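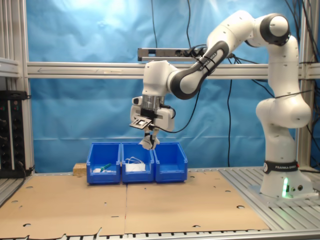
I am a complete convert to open-fronted bins. For years I kept my workshop bits in lidded tubs, stacked five high, and every job began with unstacking the lot to reach whatever was at the bottom. Then I bought a short row of the sloping-front sort, stood them along the back of the bench, and I've been pestering friends and family to do the same ever since!

This page is everything I've picked up about using them. Skip about as you like.

## Start with three

It's very tempting to buy a whole wall of them on the first trip (I did, and half of them sat in the shed holding nothing but dead leaves). Buy 3, use them for a month, and see what you find yourself wishing for. My first row was sorted like this:

- **Left:** small hand tools, the ones I pick up and put down all day
- **Middle:** leads, string and cloths
- **Right:** nothing at all

Yes, nothing! More on that further down, as it's my favourite bit.

If you're left-handed, try swapping the ends over. My brother-in-law did his the same way round as mine and kept reaching across himself until the penny dropped.

## Getting the height right

Put the bins where you can see down into them from where you normally stand or sit. On a bench, that usually means towards the back, side by side, with the scooped lips facing you. On a shelf above eye level they're no good at all, you'll be feeling about in there like someone looking for the last toffee. If high up is the only place you've got, keep light, bulky stuff in them and stick a label on the lip.

Leave enough clear bench in front to work on. I like the depth of my forearm plus a bit. Any less and I start knocking things into the bins with my elbow, which is a funny way to tidy.

## Long things go corner to corner

A brush or a marker that seems too long for a small bin will often fit perfectly well on the diagonal. Lay it with the handle towards the front so you can grab it without looking. Choose tools with bright handles if you have the choice; green, orange and yellow all show up nicely against a blue bin. I've wound coloured tape round the handles of my plain ones and it's made a real difference on gloomy afternoons.

Tiny items are trickier, as they hide underneath the long ones. Keep them right at the front by the lip, or give them a little pot of their own inside the bin. Jam jar lids are just the thing for loose screws. Anything smaller than a pea goes in a jar with a proper top.

## Taming the middle bin

Cables! I could go on about cables all day. What finally worked for me:

1. Hold one end in your palm and make loose loops, each about as wide as a side plate.
2. Give the lead a slight roll between finger and thumb with every loop so that it lies flat and doesn't spring into a figure of eight.
3. Finish with a strip of hook-and-loop tape, or a bit of string tied in a bow. Never a tight knot.
4. Lay the coil on top of something soft.

That last step sounds fussy, but a folded cloth in the bottom of the bin stops the coil sliding about, and you've got a cloth to hand when you need one. Fold it so it nearly fills the bin. An old pillowcase cut into quarters does four bins. Wash them every so often, mine get horribly gritty.

One coil per bin is ideal and two is fine. With three you'll be back to a bird's nest by teatime.

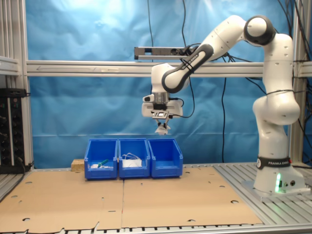
*Three blue bins in a row on cardboard, with the right-hand one left free.*

## The empty bin

I promised I'd come back to this. Keep one bin in the row with nothing in it, and treat that as its proper job. During a piece of work it takes whatever you've just unscrewed, the cap off the glue, the pencil stub, the odd part you can't identify yet. At the end you tip it out, put everything home, and it's ready for next time.

I set a kitchen timer for 30 minutes when I'm on a long job, and when it goes I empty that bin whether it needs it or not. It takes hardly any time and it's oddly satisfying! My neighbour Narendra Solanki has taken the idea indoors and keeps one by his front door for post and keys.

## Cardboard on the bench

If your bench top has slots, grooves or gaps in it, small parts will find them. Cover it with flat cardboard. Big flattened boxes are free and they're kind to whatever you put down on them. You can scribble measurements on them too.

- Use the largest sheets you can get, so that there are fewer joins.
- Where two sheets meet, butt the edges together neatly and don't overlap them. An overlap makes a ridge and the bins will rock.
- Tape the join if you work with very small parts. Paper tape is easier to peel off later than the brown plastic kind.
- Old holes in the card don't matter much, but keep them away from the spot where you handle screws.
- Change it when it goes soft or greasy. I do mine in September, along with sweeping the chimney.

Don't use it near soldering irons, hot glue or anything with a flame. I've got a ceramic tile for those.

## Keep a block handy

Any small offcut of wood is worth hanging on to, or a block of cork if you have one. I keep mine just to the left of the bins, where I can find it by feel. Wrap sandpaper round it, tap a tight joint home with it, prop up one end of something while the glue sets, or wedge the last bin in a row so it can't wander. I must have a dozen about the house now and I still can't throw one away.

## Cleaning them

Plastic bins want nothing more than warm water and a squirt of washing-up liquid. Get into the back corners with an old toothbrush. For sticky label marks, rub in a little cooking oil, leave it a few minutes, then wash as normal. Stand them upside down to drain, and let them dry completely before any metal tools go back in or you'll have rust spots on everything.

If a bin has a crack in the lip, retire it to the greenhouse. They're perfect for seed packets and plant labels, and the sloping front means you can flick through the packets like records in a shop.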